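Blog > Money Stuff > Cars

Print this page | E-mail this post

So the car loan is gone. Paid off! I got the letter in August and stuck it on the fridge, and I have been meaning to write this ever since, mostly for my cousin, who is shopping for her first car and keeps texting me questions at 2 in the morning.

Back when I started looking, my credit was a mess. I had a store card I'd forgotten about and a phone bill that went to an old address, and I figured any lender who said yes was doing me a favor. I walked into a lot called Brellik, fell for a gray hatchback in the front row, and asked the only question I knew how to ask, which was "what's the monthly?" The salesman loved that question. He stretched the loan until the monthly looked cute, and I signed.

What I should have asked for was the total. Add up every payment, plus the down payment, plus the fees, and look at that number for a good long minute. Mine made me feel a little sick when I finally did the math (on the back of a pizza box, a year in). 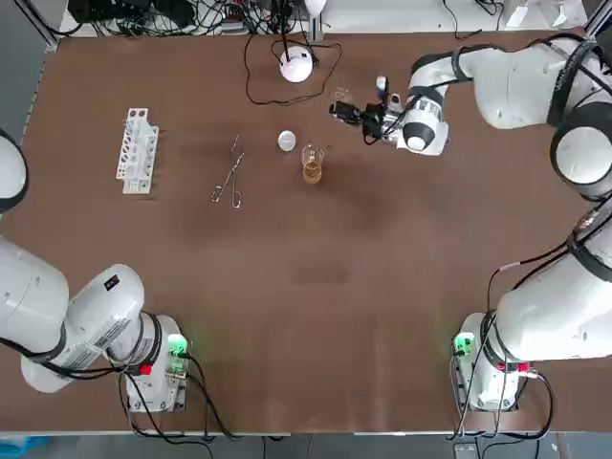 White robot arms over a brown tabletop.

It was Ese Jibrin who got me to refinance. We used to share a desk wall at my old job, and she is the kind of person who reads the small print on cereal. She asked if my loan had a penalty for paying early. I had no idea. I dug out the papers and it didn't, so I started calling around.

Two places said no right away. A third one, Zarnberg, wanted proof of income and a copy of my insurance card, then went quiet for ages. I called them back one morning before work and got a very nice woman who found my file, and by lunch I had an offer. The rate was lower and the term was shorter. The payment went up a bit, though, and I nearly backed out over that – I was still stuck on the monthly!

There was a $33 charge for moving the title over. Fine. They also tried to sell me an extended warranty for $500 and I said no thanks, and then the guy asked again in a slightly sadder voice and I said no thanks again.

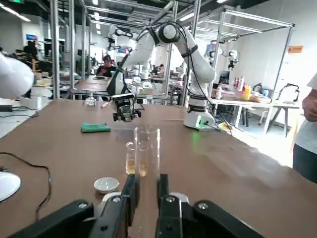

Two clear glass tubes in a black gripper, with a small white bowl on the table.

After that it was just grinding. When my tax refund came I put $400 of it toward the loan, and I had to call to make sure it went to principal, as the website wanted to count it as next month's payment. If you do this, check your statement afterward. Mine was wrong the first time and they fixed it over the phone.

My credit score crept up too, very slowly, with a dip after the last payment that annoyed me more than it should have.

Anyway, cousin, bring me the paperwork before you sign anything. And get your own quote before you set foot on the lot. I still have the hatchback, by the way. The passenger window sticks and I need to get new wipers before it rains again.

Print this page | E-mail this post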